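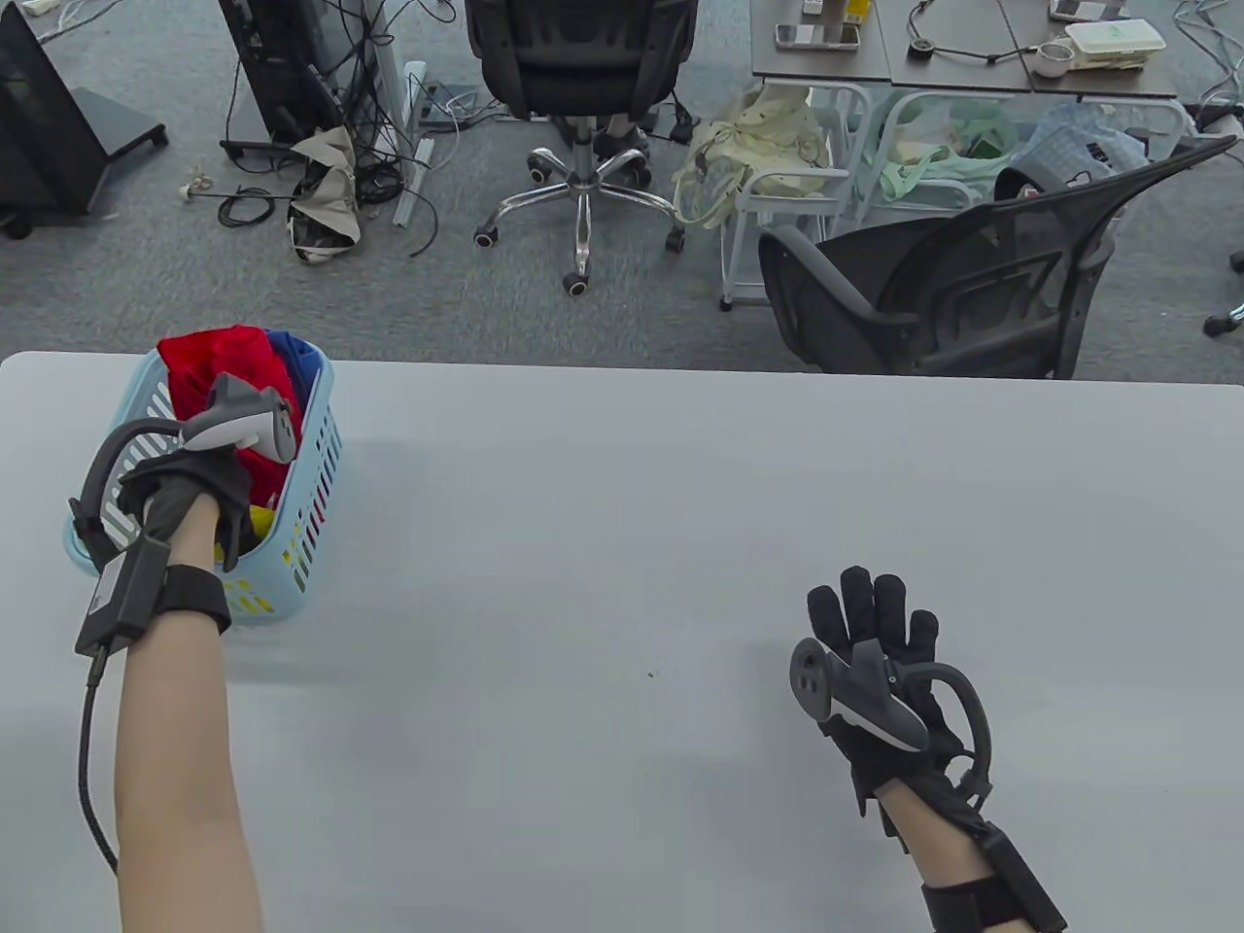

Aurélien Pichon asked that the April minutes be corrected before approval: the towel reuse figure under item 4 referred to the Chevalier building only and had been read by several tenants as applying to both sites. Correction accepted. Minutes approved as amended.

1. Linen service contract

The current agreement with Flunance runs to the end of the quarter. Renewal terms were circulated with the agenda. The main change is the minimum weekly volume, which goes to 500 pieces across both sites, with shortfall billed at the piece rate. Pickup at Chevalier stays as it is. Pickup at Lekeo moves to the rear dock, with the cutoff at 3 p.m.

Members noted that the draft defines a piece as one item regardless of size, so a hand towel counts the same as a bath sheet. The office manager is to request a two-tier count (small and large) and report back. No vote taken on renewal until the reply is in.

Replacement charges were reviewed. The draft bills lost items at full cost for the life of the contract. The group wants a declining scale by age of stock. To be raised in the same letter.

2. Water hardness and detergent dosing

Readings from the Lekeo supply were tabled. Hardness is at 10 grains per gallon ahead of the softener. Downstream readings were not taken this period because the sample port was leaking. The port is on the repair list under item 5.

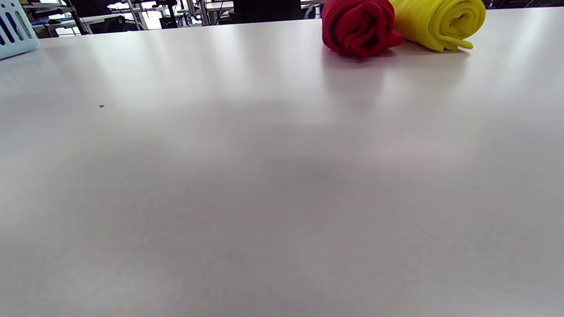 Dosing should stay where it is until there are downstream numbers, was the comment from the Lekeo side, as the last change was made on one reading and had to be reversed. Agreed. Flasel detergent remains at the present setting on all machines. Graying on whites is to be logged by load number so that it can be matched to the machine and the program used.

The question of a separate rinse additive was deferred. Cost per load was not available at the time of the meeting.

3. Sorting and folding standard

The written standard was last revised before the Lekeo site opened and does not cover rolled storage. Draft text was read out:

Small cloths are to be rolled from the short edge, with the hem inside. Bath sheets are folded in thirds and then in half. Mixed colors are not to be stored on the same shelf. Items with a torn hem go to the repair bin before washing.

Two points were changed in discussion. "Short edge" becomes "either edge" for square cloths. The repair bin sentence moves to the sorting section, where intake staff will see it first.

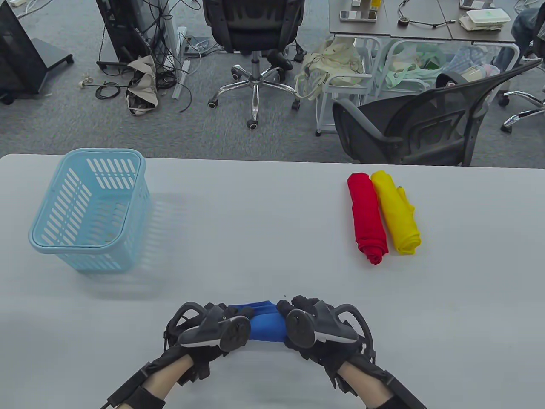
The revised text will also state a maximum shelf height of five rolls, since taller stacks have been slumping into the aisle at Chevalier. Shelf labels will be reprinted once the wording is final. The old laminated cards should be taken down at the same time so that both versions are not in use together.

4. Dryer exhaust

Duct cleaning at Chevalier was completed and the invoice matched the quote. Back pressure on dryer 3 is still above the manufacturer's limit. The contractor suspects the roof cap damper. Access requires the building owner's approval, which has been requested in writing. Dryer 3 is limited to the low heat program until the damper has been inspected.

5. Repair list

Sample port, Lekeo: open, part ordered.
Floor drain cover, Lekeo: closed.
Scale at intake, Chevalier: open, reads high when cold. Recalibration to be quoted.
Dock light, Lekeo: open, needed before the pickup change in item 1 takes effect.

6. Other business

A request to extend evening hours at Chevalier was received. Referred to the next meeting with a utility cost estimate attached.

Action items: letter to Flunance (office manager); downstream hardness reading after port repair (Lekeo); final wording of folding standard (A. Pichon).

Meeting closed at 5 p.m.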